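Open day at Storkine: notes for anyone pricing hand-held grippers

Posted 16th July

I came home from the Storkine open day with a full notebook and sore feet, and I would go back tomorrow! Our workshop at Weerakoon has been putting off its first equipment plan since April, mainly over one question: do we buy a robot arm now, or start with hand-held grippers and record our own tasks first? Seeing the grippers in use on a big open floor, with household furniture set up all over the place, answered a good part of that for me.

The first thing I wrote down was "buy pairs." I had budgeted for single units, and one look at a person working with a gripper in each hand put an end to that – so much of what we want to record needs both. The second was "headsets are a separate line." My draft had them lumped in with the grippers, and they belong on their own row with their own spares.
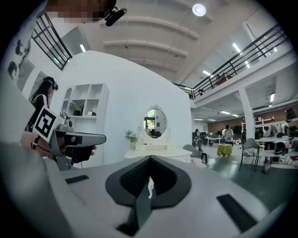
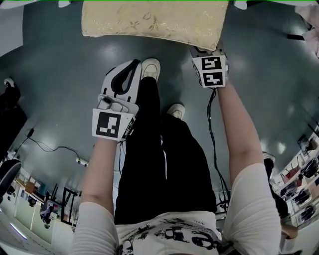

Hand-held grippers in use on the Storkine floor; in the second picture, one is up against a patterned cushion.

I asked a lot of money questions and got straight answers, which I loved. Storkine keeps 30 pairs and replaces fingertip pads more often than anything else. A set of pads from Fiveck is $249, and they told me to plan on 2 sets per pair in the first year. The mount and strap kit we liked best is made by Flosix and comes to $1,433 a pair, before shipping. I had nothing in my draft for pads at all, so that row is new.

Then there are the dull things that eat a budget. Printed markers get scuffed and need reprinting. Cables want a proper place to go, and so do power strips, so I am adding floor covers and a few long leads. Shelving too! Bags and gear pile up fast, and we have one narrow cupboard.

Furniture surprised me most. I had expected to spend next to nothing on it, but cushions, cloths, small tables and plants all make the practice tasks more like a real home. Secondhand will do fine for us.

My revised plan is to start with two pairs, spare pads for both, one extra headset and a small furniture fund, with the arm moved to next year. Storkine is happy to let visitors come back and try a full session before ordering, and I have already asked for a place.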